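Kennzeichnung von Kleinpaketen am Packtisch
Sprechernotizen, Fassung Juli
Vortrag: Maëlys Huet, Vertretung: Samuele Caruso

Folie 1 - Einstieg
Begrüßung kurz halten, die Agenda nicht vorlesen. Gegenstand des Vortrags ist der letzte Handgriff vor der Übergabe an den Paketdienst: das Aufbringen des Bruchwarnetiketts auf kleine Kartons. Versandlabel und Packmittel kommen nur so weit vor, wie sie die Lage des Warnetiketts bestimmen.

Folie 2 - Ausgangslage
Auswertung bei Kondlow: 3036 Sendungen mit zerbrechlichem Inhalt, davon 992 mit falsch platziertem oder schlecht haftendem Warnetikett. Zahlen langsam sprechen. Der Schaden am Inhalt wurde nicht erhoben, entsprechende Fragen auf das Gespräch am Ende verweisen. Häufigste Befunde: Etikett über der Deckelfuge, Etikett auf der Unterseite, abstehende Ecke.

Folie 3 - Material
Quadratisches Etikett, gelber Grund, roter Druck. Der Aufdruck 易碎品 bedeutet »zerbrechliche Ware«. Dazu zwei Symbole: Pfeil nach oben und Glas. Der Pfeil ist der Teil, der am häufigsten übersehen wird. Er legt die Ausrichtung des Etiketts fest und damit auch die Seite, auf die es gehört. Auf dem Deckel ist er ohne Aussage.
Lieferform: lose Einzelblätter, Packung zu 2000 Stück. Am Tisch liegt nur ein kleiner Vorrat, leicht aufgefächert, damit sich das oberste Blatt ohne Nachfassen greifen lässt. Hinweis für Gyamfi: Dort wird von der Rolle gearbeitet, die Folie gilt dann nur für die Ausrichtung.

Folie 4 - Abziehen
Trägerpapier an einer Ecke lösen und das Etikett an zwei gegenüberliegenden Ecken halten. Die Klebefläche so wenig wie möglich berühren.
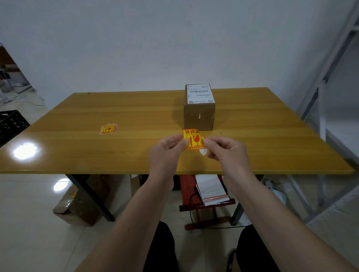

Der Träger wird erst dann ganz abgezogen, wenn der Karton in Arbeitslage steht: Versandlabel oben, die zu beklebende Fläche zur packenden Person. Wer vorher abzieht, muss den Karton mit einer Hand drehen. In der Schulung bei Stelema war das die häufigste Ursache für Falten. Wer möchte, kann die Bewegung hier ohne Material vormachen, mehr als eine halbe Minute ist dafür nicht vorgesehen.

Folie 5 - Platzierung
Regel: Versandlabel auf die Deckfläche, Warnetikett auf eine Seitenfläche. Beide Flächen bleiben getrennt. Kein Überkleben von Barcodes, auch nicht am Rand. Bei kleinen Kartons reicht das Versandlabel oft bis nahe an die Kante, daher das Warnetikett unterhalb der Deckelfuge ansetzen. Pfeil zeigt zum Deckel.
Abstand zur Kante nach Augenmaß. Schablonen wurden bei Arnirier erprobt und wieder abgeschafft, der Zeitaufwand stand in keinem Verhältnis.

Folie 6 - Andrücken
Beide Hände am Karton, Druck von der Mitte nach außen, Ecken zuletzt. Auf Wellpappe haftet das Etikett nur auf den Höhen der Wellen, wenn zu schwach gedrückt wird. Im gleichen Griff lässt sich das Versandlabel kontrollieren.

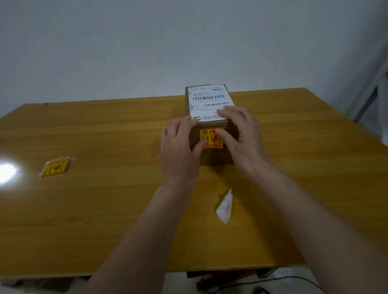 Abb. 2: Hände am Karton, Daumen auf dem Warnetikett, Versandlabel auf der Deckfläche.

Folie 7 - Stichprobe
Vorschlag für den Betrieb: je Schicht 100 Kartons prüfen. Kriterien sind Lage, Ausrichtung und Eckenhaftung, jeweils ja oder nein. Keine Notenskala - die Auswertung bei Kondlow hat gezeigt, dass Zwischenstufen je nach Prüfer verschieden vergeben werden.

Folie 8 - Offene Punkte
Haftung bei Kälte ist nicht untersucht. Mehrsprachiger Aufdruck: Anfrage an den Lieferanten läuft. Fragen zur Rollenware übernimmt Samuele Caruso.
Musteretiketten liegen am Ausgang.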